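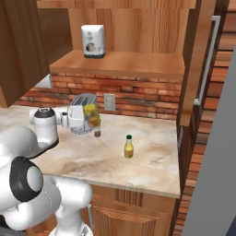
A yellow-lidded jar held just above the kitchen worktop, in front of a white toaster.

I played with the wrong size grip for most of my adult life, and I only found out because my elbow started complaining every time I lifted the kettle. I'd tried a softer racket, I'd tried a strap, I'd tried a rather expensive fortnight of doing nothing at all. Then Arsen Yurchenko, who coaches the Wednesday evening group at Skavska, took my racket off me halfway through a drill, squeezed the handle and asked why I was playing with something meant for a teenager.

Grip sizes in Europe run from 0 to 5, and I'd been on a 2 since my first proper racket. Arsen's test is the old finger one. You hold the racket in your normal forehand grip and try to slide the index finger of your other hand into the gap between your fingertips and the base of your thumb. It should just fit. Mine wouldn't go in at all, so every time I hit the ball a bit late I was squeezing like mad to stop the handle twisting. He had me try a size 4 that evening (his own spare, a battered Zosmont with half the paint gone) and I'm not going to pretend it was love at first hit. My serve felt dreadful! I couldn't get my wrist through it and I sprayed balls into the next court for the best part of an hour.

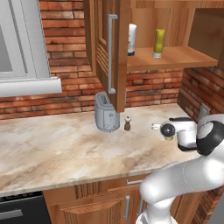
So we met in the middle. An overgrip adds a little bit to the handle, not far off half a size depending on how hard you pull it, and two of them on my old racket got me somewhere I liked. The trouble is that the more you wrap, the more you round off those eight edges on the handle, and I do rely on them to find my backhand grip without looking. A heat-shrink sleeve under the main grip keeps the edges sharper. The chap who strings for us fitted one and then put a Saha leather grip over it, which I love, although it added a few grams at the handle and the racket felt lighter in the head than it used to.

On top I use one thin overgrip and change it far more often than I did. I'm a sweaty player, I'll admit it, and a tacky Plusano lasts me two matches in July before it goes shiny. The dry sort goes on longer and feels like holding a paper bag. My doubles partner swears by it, and she's 56 and never seems to get hot, so make of that what you will.

My elbow took a good couple of months to settle, and I was doing the physio's exercises as well, so I can't say how much was down to the handle. I've got the next racket on order in a size 3, and I'm keeping the leather.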